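Lab 4 notes – Comparing hands and grippers on soft objects
Updated 2023-08-25. Bring a printout, the bench screens are too small to read from.

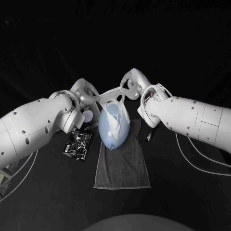
Last time was rigid parts, where almost any gripper looks good. Today soft stuff: thin bags, balloons, towels. Things that change shape when you touch them, so the pose you planned for is gone by the time you close.

Three end effectors to try:
Laxdal – parallel jaw, flat pads. Simple, repeatable, one number to command.
Drilomero – suction, single cup. Fine on card, poor on anything wrinkled.
Tristberg – jointed fingers with thumb. Most to tune, most to go wrong.

Why bag handles are hard
Thin plastic has almost no stiffness. Camera sees folds and shine, depth comes back full of holes. Don't trust the depth map on the handle, use the color image and aim a little below the top of the loop.
A fingertip pinch needs thumb and finger to meet. If they miss by a bit the film slides between them and the controller still reports closed. Closed is not the same as holding!! Check with a small lift first.

Two arms
One arm carries, the other steadies, or both carry. When both carry they are coupled through the bag – pull apart too far and the film stretches, too close and the mouth sags shut. Write down hand separation at grasp and keep it fixed for the first runs. Only then try opening the bag.
Watch cable slack at the wrists when both hands come up together. Check it by hand, at slow speed, before running anything.

Settings to start from
Control loop 1000 Hz for the arms, 100 Hz for the fingers. Log both with the same clock, last group didnt and lost a whole afternoon lining up files.
Finger force: start low, step up. Balloons forgive a wide palm contact, they do not forgive a fingernail edge.

What to hand in
11 trials per end effector per object, same start pose every time. Mark each one as held, slipped or missed. A slip after the lift counts as a slip, even if you caught it.
One page on which hand you would pick for bags and why. Cost is allowed as an argument, so is setup time.

Reading: Gresberg controller manual, page 44, the part on force limits. Skip the section on conveyer tracking, we come back to that later.

Save logs before powering down the controler. Unsaved ones are gone.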